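Grunstead Robot Club - questions we get

Do I need to know any programming?
No. You need to be able to sit still near a laptop.

What do members do all evening?
This term it's cutlery: spoons in the clear bin, forks left on the table. Bokano, our team, has 166 recorded attempts and strong opinions about spoons. 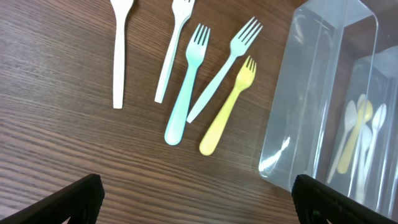
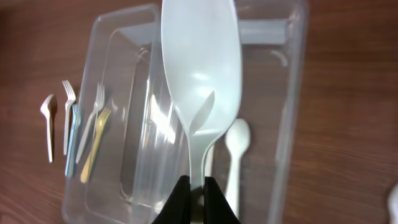 Réka Nyitrai

Is there a competition?
Yes, in August. Last year we came 9th - the club prefers not to say out of how many.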